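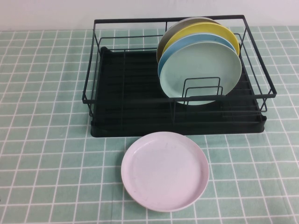 Follbridge Place
Placement planning and perception software for rack, slot and tray loading

Overview

Follbridge Place is a software package for robot arms that put flat or thin objects into racks, slots and dividers. It takes images from one fixed camera and one wrist camera, builds a model of the rack and the objects already in it, and returns a placement pose and an approach path. The package does not replace the arm controller. It runs on a separate computer and sends joint targets through the Hatgate bridge or through a user-written driver.

The package was written for tasks where the target is partly filled. An empty rack can be taught once and replayed. A rack that already holds four plates, each leaning a little, cannot, as the free opening depends on how the neighbors came to rest. Place measures the neighbors on every cycle and plans against what it measured.

Components

Rack Model. Stores the geometry of the rack: rails, posts, dividers, tray lip. Models can be imported from CAD or captured by moving the wrist camera around the empty rack. Thin wire is stored as a set of line segments with a radius, which keeps the collision check fast. A captured model should be reviewed in the editor before use. Wires that cross at a shallow angle are sometimes merged and have to be split by hand.

Scene Fit. Aligns the stored rack model to the fixed camera image and segments loose objects on the work surface. The output is a rack pose, a list of objects with poses, and a residual for each. If the rack residual is above the limit set in the project file, planning stops and the cycle is reported as not started.

Close View. Uses the wrist camera to refine the pose of standing objects once the arm is near the rack. It fits rim arcs, and a partial arc is enough as long as both sides of the rim edge can be separated from the background. Close View masks the gripper region from the calibration file, so gripper parts that enter the image are left out of the fit.
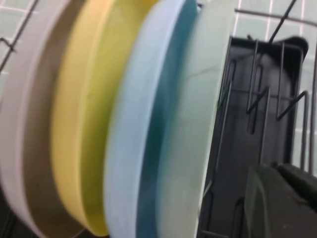 Wrist camera view of four standing plates, with the wire dividers to the right.

Slot Planner. Lists the free openings, scores them, and plans a path to the best one. Scores combine clearance to the neighbors, clearance to the wire, wrist joint margin and path length. Weights are set per project. Openings can also be locked by the user, for example to keep one end of the rack free.

Contact Guard. Watches joint torque or an external force sensor during the last part of the insertion. Three responses are available: stop, back off along the approach path, or back off and replan with a new Close View pass. Contact Guard is a process function and is not a safety function. It must not be used in place of a rated safety system.

Notes on difficult scenes

Wire racks. Black wire over a black tray gives very little contrast from a high fixed camera. Scene Fit handles this by weighting the top rim and the outer tray edge more heavily than the floor rods. Users who need the floor rods for planning should take them from the model and turn off floor fitting.

Similar colors. A pale green plate on a pale green surface is a common cause of a weak edge. Color is used only as a hint in segmentation. Where the hint is weak, the fit falls back to rim shape and shading, and the residual rises. Adding a second light from the side usually helps more than changing exposure.

Grid and tile backgrounds. Regular lines are detected and removed before rim fitting. The filter is on by default. It should be turned off if the objects themselves carry straight printed lines.

Overlap. In the fixed view, a row of standing plates may show only the upper rims of those at the back. A visible crescent is accepted as a candidate object but is never used alone for clearance. The planner asks for a Close View pass first -- this adds one arm motion to the cycle and can't be disabled.

Flat plates. Place does not plan grasps. It accepts a grasp pose from another source and checks that the object can be turned upright and inserted from that grasp without a regrasp. If it can't, the grasp is returned with a reason code. A plate lying flat near the front of the rack often fails this check on the rack side and passes on the far side.

Operating limits

Standing objects modeled per rack: 9 maximum
Object diameter or longest side: 300 mm maximum
Fixed camera working distance: 540 mm minimum
Object shapes: round, oval, rectangular with rounded corners
Not supported: clear glass, mirror finish, soft objects, stacked objects in one slot

Interfaces

Commands are sent over TCP as plain text or through the Python client. The main calls are fit_scene, list_slots, plan_place, run_place and get_report. Every call returns a status code and a cycle number. Logs hold both camera images, the fitted poses, the planned path and the torque trace, and can be replayed offline in the Tang viewer. Replay uses the recorded images only, so a changed weight or limit can be tested without the arm.

Camera drivers are supplied for the Hasau fixed and wrist units. Other cameras can be used if they deliver uncompressed frames with a hardware timestamp. Wrist camera calibration has to be repeated after any change to the gripper fingers or the camera bracket.

Supplied with the package

Place runtime and editor
Tang viewer, single seat
Hatgate bridge
Printed calibration target
Sample project with a plate rack model, imported and captured versions
Manual (PDF)

Ordering

Part number 3634, Follbridge Place, runtime license for one arm. Additional viewer seats and the offline planning license are ordered separately. An evaluation license has the same functions but limits logs to the last cycle.

Projects saved in earlier versions open in the current version. Rack models captured before June need to be resaved once in the editor -- the wire radius field was moved and will read as zero until this is done.

Page revised January 5, 2018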